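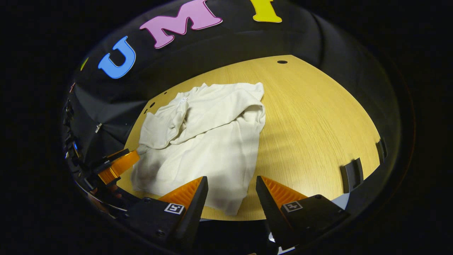
Folding T-shirts: flattening, folding and storing them so they stay folded

T-shirts are the item most households own the most of, and the one most often put away badly. These notes cover an ordinary short-sleeved cotton T-shirt, folded on a table. The same method does for long sleeves with one extra step, given further down.

Where to fold

Use a table if you can. A bed is too soft and the shirt sinks into it, so the folds come out crooked. A kitchen table, a desk or the top of a chest of drawers all work. Height matters more than size. If you have to bend, you'll give up halfway through the basket, and an ironing board set to its top position is better than a low coffee table.

Wipe the surface first and let it dry. White and cream shirts pick up crumbs, pencil marks and tea rings very easily. Bare wood is fine provided it's smooth. Run your hand over it and check the edges too, as a rough edge or anything clipped to the rim can catch a hem. If the table has cable holes or screw holes, fold away from them or lay a towel over the top.

Take the shirt out as a heap and deal with it on the table

There's no need to hold each shirt up in the air and shake it into shape before it touches the table, though one good shake straight from the machine does help before drying. Drop it down in a heap and sort it out from there.

The quickest way to make sense of a crumpled shirt is to look for the label. Most T-shirts have a small tag at the back of the collar. Once you've found it you know where the neck is, and the shoulders are a hand's width to either side. Pinch one shoulder seam in each hand, lift until the hem swings free, and lay the shirt down with the hem towards you.

If there's no label, or it has been cut out, look for the ribbed neckband. The front of the neck dips lower than the back. Printed labels on the inside of the fabric fade after a lot of washing, so feel for the neckband instead.

If you only see sleeve, follow it back to the armpit seam and then up to the shoulder. Sleeves that have folded back over the body should be pulled out straight before you do anything else. A sleeve left doubled underneath makes a lump that shows in the finished pile.

Check whether it is inside out

Look at the side seams and the hem. Raised edges and overlocking stitches on the outside mean it's inside out. Put both hands in through the hem, take hold of the shoulders from inside and pull them back through. Shirts with a print are better washed inside out, so expect to do this with most of them.

Flattening

Lay the shirt face down. Work from the middle outwards with flat hands, first across the shoulders, then down the body. Don't press from the edges in, which only moves the creases to the centre.

A long upright crease down one side usually means that the front and back have slipped against each other. Smoothing won't shift it. Lift that side by the armpit and the hem together, give a short sideways tug and lay it down again. The side seam should now run along the edge of the shirt. On shirts that have twisted in the wash the seam will never lie quite on the edge. Fold by the shape of the shirt and ignore the seam.

Basic fold for shelves

1. Shirt face down, hem towards you, sleeves out.
2. Fold the right side in as far as the middle of the back. Turn the sleeve back on itself so that it lies along the folded strip.
3. Do the same with the left side. You should have a long rectangle with the neck at the top.
4. Bring the hem up to a point just short of the neckband.
5. Fold in half again and turn the shirt over.

The front of the neck now shows on top. Stack with the thick folded edge facing you, so you can take out one shirt without dragging the others.

Fold for drawers

Follow steps 1 to 3, then bring the hem up to just under the neckband as before. Now fold in thirds from the fold upwards. The packet should stand up on its own. If it falls open, the folds are too loose or there's air in it. Press it flat with your palm after each fold.

Measure the inside height of your drawer before you do a whole load. Ours is shallow and the packets have to come out no taller than a hand. For a deeper drawer, fold in half at the last step and leave out the thirds.

Long sleeves

At step 2, fold the sleeve down so that it points to the hem, lying on the strip you've just folded. If it reaches past the hem, turn the cuff back up. Both sleeves should lie side by side and not cross, or the middle will be too thick.

Very soft or stretchy shirts

Thin jersey won't hold an upright fold. Roll it. Make the long rectangle, then roll from the neck to the hem, fairly tightly. Keep these in a box or a small basket inside the drawer so they can't unroll.

Using a folding board

A board helps if several people in the house fold and you want all the packets the same width. You can make one from a stiff cardboard box. Cut a rectangle the width you want the finished shirt to be and 29 cm long. Lay it in the middle of the shirt's back just below the neckband, fold both sides over it, slide it out and finish as usual. Tape the edges with parcel tape or they'll fray after a few weeks.

We've tried the hinged plastic kind as well, the Miltis folding board. It does the job on adult sizes. On small children's shirts the panels are too wide and the cardboard is better.

White and cream shirts

Keep these in a pile of their own when sorting. Off-white shirts washed with bright white ones can look dingy beside them in the drawer even when they're perfectly clean, and it saves rewashing if you store the two apart.

Check the collar and underarms while the shirt is lying flat. A yellow mark is easy to treat at this stage and hard to find again once the shirt is folded. Put marked shirts to one side, soak them in cool water with a spoonful of soda crystals, then wash as the label says. Don't iron over a mark, as heat can set it.

Never put a shirt away slightly damp. The hem and the neckband are the last parts to dry, so feel those and not the body. If in doubt, hang it over a chair back for 20 minutes and feel again.

Creases from lying in the basket

Shirts left in a heap overnight will have sharp creases by morning. You don't always need the iron. Lay the shirt flat, flick a little water over it with your fingers, smooth it with your hands and leave it until dry. For a cream or white shirt use clean water from a clean bowl, as water from an iron that needs descaling can leave brown specks.

If you do iron, start with the sleeves, then the back, then the front. Go around prints or iron from the inside. Let the shirt cool before folding. A warm shirt takes up new creases wherever it's bent.

How many to a pile

Keep shelf piles low. A tall pile leans, and the shirts at the bottom are never worn. If the shelf is high, put in a second shelf or stand a wire rack on it. The Funholm rack we use gives two levels and holds the weight without bowing.

Put freshly washed shirts at the bottom of the pile or the back of the drawer, and take from the top or the front. They'll wear more evenly that way.

Putting summer shirts away

We do this in September. Wash everything first, including shirts that were worn only once, as faint marks darken over the winter. Fold flat using the shelf method and lay them in a lidded box with a sheet of plain paper between light and dark colours. Don't use newspaper, the ink comes off. Write the contents on the end of the box where you can read it without lifting it down.

Shirts that aren't worth keeping

A thin, stained or stretched shirt still has some use in it. Cut off the hem, sleeves and neckband and split the body along the sides to make two good cloths. Cotton is best for windows and for polishing shoes. The sleeves can be kept whole and used as small dusters. Cut out labels first, as the stiff corners can scratch varnish.

Shirts in good order can go to a clothing bank. Fold them and bag them, dry and clean, and tie the bag.

Page last revised April 1, 2024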